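# Shared Worktable Study – Progress Report

Sanne Vanhove and Teun Groen
05/01/2023

Our project looks at how students use the shared tables in the Wallin building. The room was set up for group work, but many groups told us they run out of clear surface before they run out of seats. We handed out a short survey in April and got 60 replies.

Most complaints were about items left behind between sessions. Stools were second – people liked that they are easy to move, but not for sitting longer than an hour.

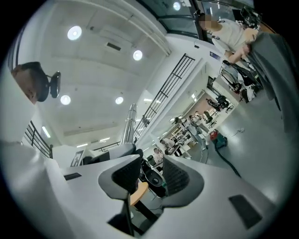

We also asked about light. The ceiling lights and the windows together were rated good enough for reading and small assembly work. A few people asked for a lamp on each table, which we left out of the plan to save money.

Our budget is up to 252 dollars. It would cover a shelf for bags and a set of labeled bins. Teun is drawing the shelf now, and Sanne will write the sign-out sheet. Still open: where the shelf goes, and who empties the bins at the end of term.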